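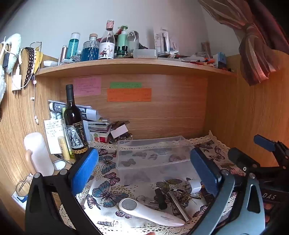
4. What the student recordings can and cannot support

The Fenberg course asked 40 students to collect tidying demonstrations at home with hand-held grippers, on the assumption that ordinary rooms would give more varied material than the teaching lab. We were asked to judge that assumption after the fact. Our view is that variety was achieved, but that the course report claims too much for it.

By the end of April the students had handed in 484 recordings. The report treats each as a separate piece of evidence. We do not think this is safe. Many recordings were made at the same desk within a single sitting, with the same objects moved a short way between attempts. When we allowed only one recording for each distinct arrangement, 160 were left. A policy trained on the full set may well look better than one trained on the smaller set, but the test split used in the report was drawn from the same sittings, so the comparison says little about new rooms.

The background raises a second doubt. Figure 4 is taken from a desk where the tablecloth is printed with butterflies and its pattern shows through the walls of a clear plastic container. Bottles, jars and handwritten notes fill the hutch behind. Supporters of home collection point to clutter of this sort as its main strength. It may be, but a model could equally learn to recognise the cloth and repeat whatever motion went with it. The report offers no test that would separate these two readings. Swapping the cloth and leaving the objects in place would have been a cheap start.

We are also unsure about the labels. Students marked their own attempts as successes or failures using the Yeom annotation sheet, which never defines when an item counts as put away. Two groups took release inside the container as the end point, while another waited until the hand had withdrawn. The Atel script then merged both under one heading.

None of this makes the exercise a poor one for teaching. The students learned a good deal about calibration and about how tedious collection can be. Whether the data should be reused in the Skorkmont benchmark is a different matter, and we would want the split redrawn by household before any figure from it is quoted.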